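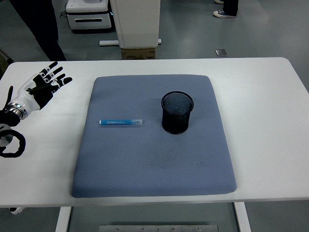
Blue marker on a padded cushion.

About Jivuris

Jivuris identifies wood-boring and bark beetles from traps. Our clients are tree nurseries, lumber yards, pallet yards, port warehouses and city forestry departments. They send us the contents of their traps, and we send back a list of species with counts, dates and a note on anything that has to be reported.

We do not treat trees, sell insecticide or recommend contractors. A client who needs treatment after a report should speak to a licensed applicator in the same state.

Where we work

The company has 2 sites. The laboratory is in Naden, where samples are received, sorted and identified. The field office is on Teoh Road and handles trap placement, lure supply and site visits. Samples should be mailed to Naden only. Packages sent to the field office are forwarded once a week, and soft-bodied material may spoil in the meantime.

What we look for

Most trapped beetles are native and of little interest to the person paying for the survey. A report still lists them, down to genus at least, so that one season can be compared with the next. The groups we identify to species as a matter of routine are:

Longhorned beetles (Cerambycidae)
Metallic wood borers (Buprestidae), including emerald ash borer
Bark and ambrosia beetles (Scolytinae)
Pinhole borers (Platypodinae)

Wasps, flies, moths and ants in the sample are counted as bycatch and stored. They are not identified unless the client asks in advance. Large wasps and hornets are the usual exception. If one looks out of place for the region, we set it aside and tell the client the same day.

How a sample is handled

Each sample gets a lab number on arrival. The liquid is drained through a fine sieve and the insects are moved to fresh alcohol. A first sort separates target groups from bycatch. Target beetles are then examined under a stereo microscope, and any that cannot be placed from outside features are dissected or sent for DNA barcoding.

Every identification of a regulated species is checked by a second person who has not seen the first result. If the two do not agree, the specimen goes to an outside specialist and the report is marked as pending. We do not issue probable identifications for regulated species.

Turnaround during trapping season is 9 working days from receipt. Barcoding adds time, and the length depends on the outside lab's queue.

Last season we processed 3,165 samples. The largest share came from funnel traps baited with ethanol, followed by panel traps in pine stands. Sticky cards made up a small part of the total. We accept them, but glue damages legs and antennae, and many specimens from cards can be named only to family.

The Coditz database

All results are entered in Coditz, our in-house record system. A record holds the lab number, trap type, lure, coordinates as supplied by the client, collection dates, species and count. Clients can log in and download their own records as a spreadsheet. Records belong to the client. We do not publish them or pass them to other clients. State and federal reporting rules for regulated pests still apply, and those reports are made under the rules of the state where the trap was set.

Coditz does not produce maps. Exported files open in common mapping programs without conversion.

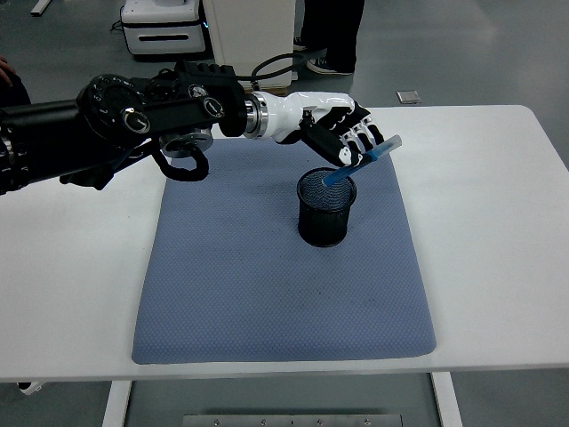 One reply to our last client survey said the reports were clear but the bycatch column was hard to use, as it lumped parasitic wasps with everything else. The same reply asked for a separate count, even without names, since the nursery wanted to know whether the natural enemies of its borers were showing up in the same traps. Reports now carry a line for parasitic wasps, counted but not identified. There is no added charge for it.

Voucher specimens

At least one specimen of each target species per site is kept for 9 years, pinned or in alcohol, with its lab number. Clients may ask for vouchers to be returned or sent to a university collection. Bycatch is held until the end of the following winter and then discarded. Notify us before then if you want it kept.

Sending samples

Use leakproof vials or double-sealed bags with enough alcohol to keep the insects damp. Write the label in pencil on plain paper and place it inside the container. Ink dissolves, and labels taped to the outside come off. Do not mix collections from different traps. Do not mail live insects. Moving live plant pests across state lines requires a permit, and packages with live material are frozen on arrival and reported.

Carriers set their own limits on alcohol by volume. Check these before mailing. Most clients pour off the liquid and ship on damp tissue.

Contact

The laboratory answers the phone from 8:30 a.m. to noon. Afternoons are kept for microscope work, and messages left then are returned the next working morning. New clients should ask for the intake form and a price sheet before setting traps. Lure orders for spring should reach the field office by February.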